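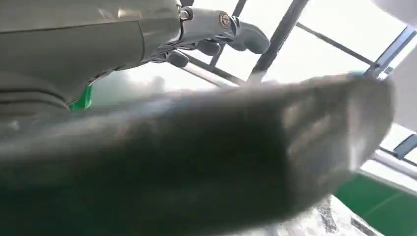 2 min read

Ladon
by Nantana Nuchit

Paperback, 201 pages
Daltuvance Editions
Ships in two to four working days

Ladon is the second novel by Nantana Nuchit and follows on from Wustholm, though it can be read on its own. It is set over one dry summer in a river town where the water board has stopped answering its mail. Irene Chávez comes back in July to sell her mother's house and finds that the upstairs rooms have been let to a retired surveyor. He has a lease, signed and dated, and he does not want to leave.

The book is told in short chapters that switch between Irene and the surveyor. Some are only a page long. The middle section is made up of letters to the water board, which get longer and stranger as the summer goes on.

About the author

Nantana Nuchit grew up in a family of pharmacists and began publishing short stories in 2004. She worked for several years as a court interpreter before writing full time. Wustholm, her first novel, came out with Daltuvance and is now in its third printing. She is at work on a collection of stories.

About this edition

The paperback has the same text as the hardcover, with a few spelling corrections and a new afterword by Sivaprasad Warrier, who edited both novels. The afterword discusses the order of the letters – two were moved late in the editing – and should be read after the book. The type is slightly larger than in the hardcover. Covers are uncoated card with flaps.

A signed edition of 200 copies is sold separately. Signed copies are numbered on the last page and cannot be dedicated to a named person. We limit these to one per customer.

Also available

Ladon, hardcover
Ladon, e-book (EPUB, no copy protection)
Wustholm, paperback, 165 pages
Wustholm and Ladon, set of two paperbacks

Book clubs ordering six or more copies of one title get free shipping. Add the copies to your basket and the discount shows at checkout – no code needed. Reading group questions are printed at the back of Wustholm but not in Ladon.

Returns are accepted on unread copies within 30 days. Signed copies and e-books cannot be returned.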